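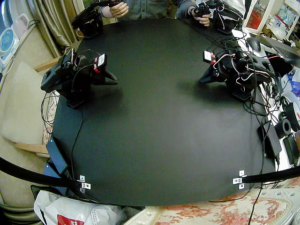

*Round table, Girnlow room, both front brackets on.*

24 May 2024

Table is staying in the Girnlow room. Evanthia Tsolakis wanted the black top over the white Noltberg one for the matte finish, and after a morning under the ceiling lights I agree with her.

Front edge: thick cable left and right, each held by a small silver clamp bracket. Tightened both by hand, then a quarter turn with the driver. Don't go further, the left one marked the underside last October.

Still to do:

- power adapter is lying on the tabletop, bottom left corner. Wants a tray underneath – Losix do one that takes 2 screws
- cables on the right side run off to the gear pile in one big bunch. Split and tie them
- label both ends of everything before anybody unplugs it
- shift the gear pile back from the table, too tight to get a chair past

Middle of the top stays clear. No mugs, no tools parked there overnight.

Asked Pangilinan for 8 more brackets, same colour as these. Quote to come. Wiped the top with a damp cloth only – the spray cleaner leaves grey streaks.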